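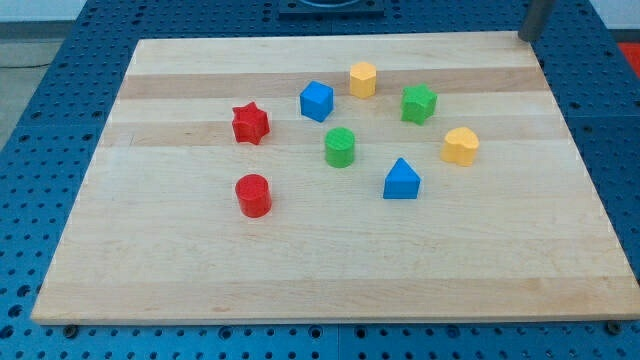 Introduction to Retail Operations
Handout 6: Slow stock and when to mark it down
06/02/2025

Please read this before the seminar. Bring a calculator, the one in your phone is fine.

Last week we looked at how a shop decides what to order. Today we look at the goods that stay on the shelf. Every shop has them. The question is how long to wait, and how much to cut the price when you stop waiting.

1. Terms

Sell-through is the share of received units that have been sold in a given period. If a shop receives 100 units and sells 41 of them in the first month, sell-through for that month is 41 percent. Returns are taken off the sold units before you calculate. Many students forget this in the exam.

Markdown is a cut in the selling price that stays. A promotion is a cut that ends on a known date. In the reports these two must be in separate columns – if they are mixed, the buyer cannot see which goods are really weak.

Carrying cost is what you pay for keeping the goods: space, insurance, damage, and the money that is locked in them.

2. The Kavo case

Kavo is a small household goods shop with one storeroom. In March it received 100 table lamps from the supplier Skundard, at a cost of 17 dollars each. The selling price was 34 dollars. After one month, 41 lamps were sold and none came back.

Stock left: 59 lamps
Money locked in stock, at cost: 59 x 17 = 1,003 dollars

Kavo has a house rule that no single item may hold more than 1,000 dollars at cost after the first month. The lamps are over the limit by three dollars. The manager wanted to wait, the buyer wanted to cut the price at once. Both of them had reasons, and you should be able to write down the reasons of each side.

3. Early or late

An early markdown is usually smaller, and it frees the shelf for new goods. A late markdown protects the margin on the units that would sell anyway at full price. For seasonal goods early is mostly better. For goods like lamps, which do not go out of season, the answer depends on the storeroom and on what is waiting to come in.

Note that a cut of 10 percent in price is a much bigger cut in margin. For the lamp, the price falls to 30.60 and the margin falls from 17 dollars to 13.60, so 20 percent of the margin is gone.

4. For the seminar

Calculate the margin on the remaining lamps if all are sold at 30.60. Then do the same with half of them sold at full price and the rest at cost (round the half up to 30).

Reading: Maldonado, chapter on clearance. Gakis is optional, and the tables there use cost excluding freight.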